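Why does sound bounce? Ok quick one becuase it's nearly lunch.

Clap your hands. Go on. The clap pushes the air. That bit of air pushes the next bit, and the next, all the way to your ears. That's a sound wave. You can't see it. It's fast, though. A lot faster than you on a bike.

## When it hits something

Hard stuff, like tiles or a brick wall: the wave bounces off. Soft stuff, like carpet, curtains, your big winter coat: the wave gets in among the fluff and gets stuck. Fewer bounces. Quieter room.

So a bathroom is great for singing. A bedroom full of pillows, not so great.
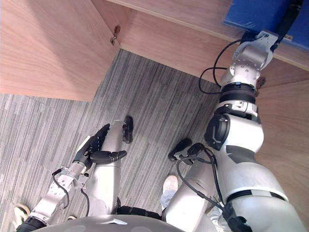 Roxana Pană wrote in to ask why her hallway sounded so boomy when the rug was away being cleaned, and then went back to normal on Saturday when the rug came home. Good question! Bare floor, lots of bouncing. Rug back, less bouncing. Same hallway, same walls.

## So what's an echo?

An echo is a bounce that takes so long to get back that you hear it as a second sound. You need a big space. Shout at a cliff from far away and your shout goes there, hits it, comes back. HELLO... hello.

In a small room the bounces come back too quick. They all mush together with the first sound. Grown-ups call that reverberation. Long word. Say it in the bathroom.

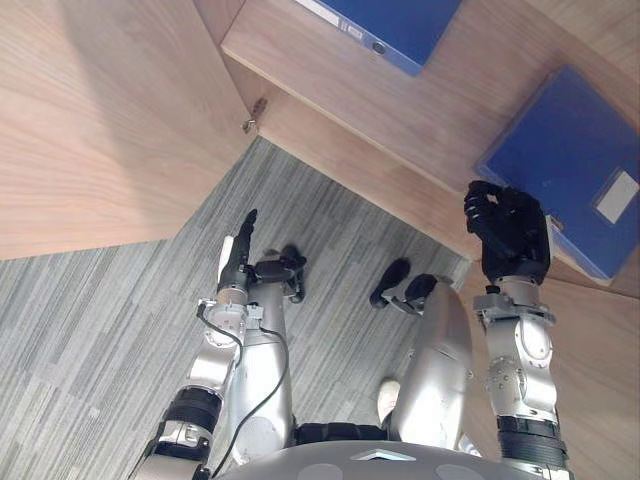

*Striped carpet, wooden shelf, two blue binders.*

## Try it

You need:

- a kitchen timer that ticks
- a big bowl
- a towel
- 3 rooms

1. Put the timer in the bowl. Listen.
2. Stuff the towel around it. Listen again.
3. Do it in all 3 rooms. Write down wich one is loudest.

Dorin Radu tried it in the laundry and it was loud even with the towel in. Try yours and see. 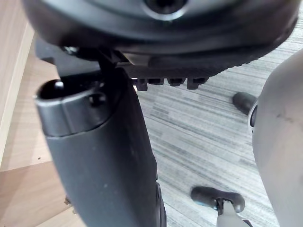

Then swap. Get someone else to hide the timer while you shut your eyes, and point to where you think it is. Harder in a bouncy room, as the ticks come at you from all over the place. Turn your head a bit. It helps.

More in August. Whispering next time, and why bats are so good at all this.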